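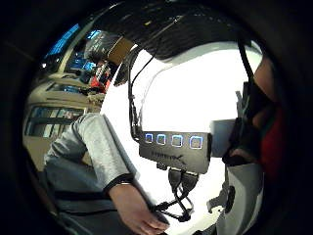 I had a free trial turn into a paid year on me last April, and I spent most of a Sunday afternoon trying to get out of it. I did get my money back, but only after I'd pulled the entire kitchen junk drawer out looking for one piece of paper. So I've been cleaning up the way I handle contracts and memberships and all the stuff that renews by itself, and a few of you asked me to write it down. I'm no lawyer, I just run a house with too many subscriptions in it!

Start a cancellation folder

Mine is a plain accordion file that lives on the shelf next to the cookbooks. Every time we sign up for anything with a term on it (gym, pest control, the water softener rental, the home warranty) the paperwork goes in there the same day. If it was an online sign-up I print the confirmation page and the terms. Yes, on paper. Companies change their web pages, and the terms you agreed to are the ones you want to be holding.

On the front of each one I write three things in fat marker: the date we signed, the last day to cancel, and how they want to be told. That last one matters more than you'd think. Our pest control people would only take it in writing, and I'd had two very pleasant phone calls with them before I found that out.

Put the date on the kitchen calendar, early

I used to write down the renewal date itself, and that's no good at all. A lot of agreements want notice ahead of time, and 60 days is one I've run into more than once. I now count back from the renewal, find the notice deadline, and then put my reminder two weeks before that. I use a red pen for these and nothing else in the house gets red pen.

If you keep your calendar on your phone, set two alerts. One will go off while you're draining pasta and you'll swipe it away, ask me how I know.

Write a short letter

My neighbor Lenuța Dumitrescu used to do the books for a property office over in Ponstead and she taught me this one. Keep it boring. Your name, the account or contract number, the sentence "I am canceling this agreement," the date, and a request for written confirmation. Sign it. That's the whole letter.

My first drafts always ran to a page and a half because I wanted them to know how annoyed I was. Lenuța crossed out everything but two lines and she was right. A long story gives somebody something to argue with, and it buries the part you need them to read.

Send it so you can prove it

If it's a bill of any size I send certified mail with a return receipt. I staple the green card to my copy when it comes back. For little things I email, and then I save the email as a file and don't trust the inbox to keep it. Check the contract for the right address, too! The billing address and the notices address can be two different places, and they were on my Trudora water softener lease.

When you sign something at your own kitchen table

This one is worth knowing before a salesperson sits down. For many sales made in your home there's a federal rule giving you 3 business days to change your mind, and you're supposed to be handed a cancellation form along with the contract. There are exceptions, and your state may have rules of its own, so look it up on your state attorney general's page before you count on it. When my sister bought replacement windows I made her find that form before the man had his shoes back on. She didn't end up using it but she knew where it was.

It doesn't cover everything you buy, by the way. I'd always believed you could return a car within a few days, and that's usually just a story people tell.

Phone calls

Sometimes there's no way around calling. I keep a spiral notebook by the phone and write down the time, the first name of whoever I'm talking to, and what they promised. The home warranty people kept me on hold for 41 minutes and then offered me half price to stay. I said "no thank you, please cancel" – and then I said it again, and again, in the same voice. Ask for a confirmation number before you hang up, and read it back to them.

After that, watch your statement for a couple of months. I was charged once more by the gym even with my confirmation in hand, and I only caught it when I sat down with the card bill. I called the card company, sent them a copy of the letter, and the charge came off.

What it added up to

Between the warranty, the gym and a magazine bundle I'd forgotten we had, we cut almost 500 dollars a year. Next up is the storage unit in Ponce, where the agreement is eleven pages long and my husband signed it, so he gets to read it. If you have a good trick for getting out of storage leases, leave it in the comments, and tell me what state you're in.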